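How a Home Robot Practices Before It Has Wheels

A robot is a machine that senses what is near it, decides what to do, and then moves. Rudd is a robot of this kind. It is being built in a shared workshop called Stimetti by Hashini Ranasinghe and Lertchai Chaimongkol. Rudd has one arm and one gripper, and its job will be to pick up small things at home and put them where they belong.

The base is a round sheet of plywood with two motors bolted under it. Each motor turns one wheel. If both wheels turn at the same speed, Rudd goes straight. If one turns faster, Rudd curves. A third wheel at the back, called a caster, swivels freely and keeps the base level.

The arm is harder. It bends at joints, and each joint has a small motor called a servo. A servo can turn to an exact angle and hold it. At the end of the arm is the gripper. It has to close firmly enough to hold a cup and gently enough to leave a piece of fruit unbruised.

The parts are not all finished. The second motor bracket cracked in November and a new one has to be cut. The program that controls Rudd can still be tested, using a simulator. A simulator is a computer program that draws rooms and objects and works out how they would move. A mistake in a simulator breaks nothing – the program is stopped, fixed and started again.

Lertchai's simulator is named Lirton. Rudd's program has been run in it 1,112 times. Each run lasts about 30 seconds. The program is given a task, such as "find the cup," and it must use only what Rudd's camera would see from that spot.

A home is a difficult place for a camera. Chairs hide table legs. Walls hide other rooms. Small dark objects can look alike from far away, so the program often has to move closer before it can name them.

Views from inside Lirton: 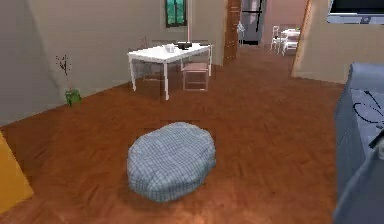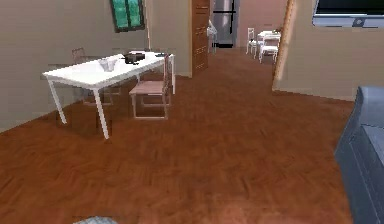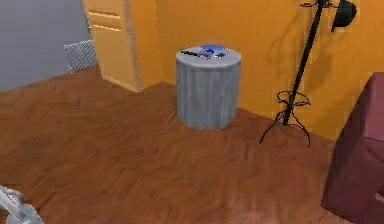
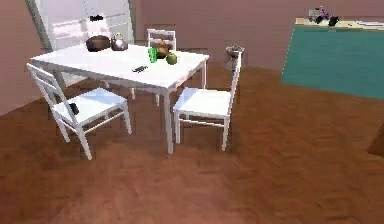

The program turns each view into a map. The map is a grid of squares, like graph paper. A square is marked "free" if Rudd can roll over it and "blocked" if something stands there. Squares that have not been seen yet are marked "unknown." Rudd's path may cross free squares only.

Next, the program measures distance. Lirton can give it the exact number, but the real Rudd will need a depth sensor, and depth sensors make small errors. Hashini adds errors on purpose during practice – a little too near, a little too far – so that the program learns to check again before it reaches.

The new bracket will be cut from aluminum. When it is fitted, the same program will be copied to the small computer on Rudd's base, a board called a Grollus. The first real test will be a straight line across the workshop floor at low speed, with the arm folded and one person holding the stop button.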